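My relationship with stainless steel

July 23, 2022

Against advice, I have spent another summer in the back room of a kitchen, putting things into tubs and taking them out again. The place is called Kabbaj. It does pickles, sauces and one very serious chutney, and it owns more blue plastic than any business its size should.

The blues mean something, or they did once. Dark blue was for dry goods, royal blue for vegetables coming in, and pale blue for whatever had been washed. There was a chart. The chart is now under a leg of the Lurnero fridge, which wobbles, so it's still doing some good.

My job this week was the steel table. I have wiped it with vinegar, with dish soap and with a $11 spray called Sidus that promises a streak-free shine and smells like a dentist. I bought 4 cans – they were on sale, and I am weak. Steel is a vain material. It wants to be looked at and it remembers every hand that ever leaned on it.

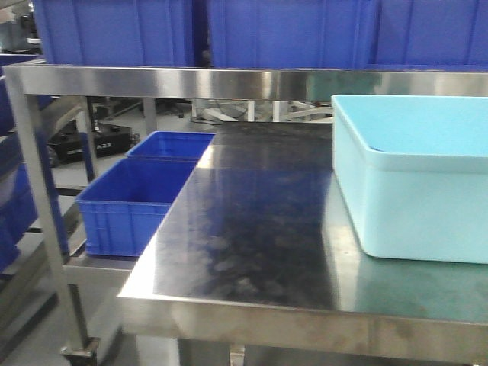
Issue 129

Smudges, fingerprints, a bit of streaky haze. I've decided to call it a finish. The front lip has gone brownish in patches and I suspect it will outlast me.

The pale tub stays on the table, because the rack is spoken for by the darker ones and I am done with stacking. Cucumbers come in October, and by then I plan to have opinions about wood.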